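Leave the Donation Bins Plain
13/05/2024

Every December the drop-off site in Prestordale fills up, and every December somebody writes to the Verkley paper to ask for smarter bins. They want compartments, lids, color codes and a separate slot for bottles. I think the plain open bin is the better idea, and I think we should keep it.

A household clearing out a kitchen drawer does not sort. A sponge, a bottle and some small thing from a child's room all go in together. If you give people eight slots they stand there reading labels, and then they go home with the bag still in the trunk. I've done it myself at the Magyar Street site. 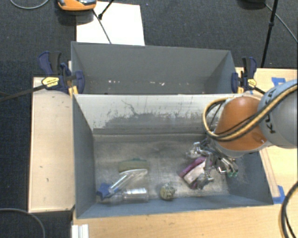

An open bin has one rule, which is that the thing fits. You can see to the bottom of it, and you can reach in and take out one item without emptying the rest. Scrapes on the walls don't matter. A bin with scratched paint works as well as a new one, and I would not spend a dollar on repainting.

The county's plan would put 140 divided bins in place by next winter. I would rather see that money go to longer hours. The site closes at 3 on Saturdays, and that keeps more people away than any lack of compartments.

Sorting has to happen at some point. Let it happen after the bin, on a table, with good light.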